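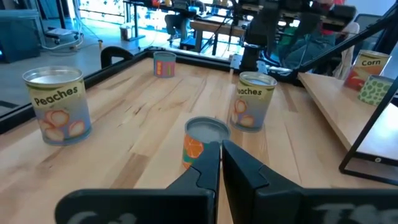 Chapter 4: Keeping Food

May 2018 | Lemlem Weldu and Oskari Lehtinen
Reading time: 2 min
Print this chapter | E-mail this chapter

Food begins to change as soon as it is picked, killed or milked. Bacteria, yeasts and moulds settle on it, and its own enzymes go on working. Every method of keeping food slows these changes down or stops them.

The oldest methods take water away. Drying does this directly, and salt and sugar do it by drawing moisture out of the cells. Smoking dries the surface and leaves behind substances that moulds do not like. In the hill town of Plendow, a household book lists 40 cheeses and 2 barrels of salted fish laid down in September for the winter.
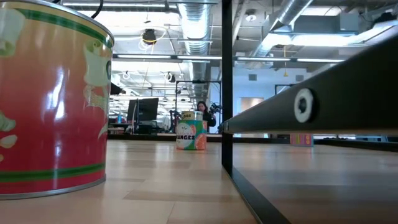

Canning works differently. The food is sealed in a container and heated until the organisms inside are dead - or too few to matter - and the seal keeps others out. Fruit is acid, so it can be processed at the temperature of boiling water. Meat, beans and most vegetables need a higher temperature, and this calls for steam under pressure.

In this chapter we look at drying and salting first, then at heat, and last at cold. Section 4.3 uses the records of the Brisel cannery, which employed 185 people in its busiest year.

Before you start, make sure you know these terms from Chapter 3: enzyme, spore, acidity, osmosis. You will need a thermometer and a kitchen scale for the practical work in Section 4.2.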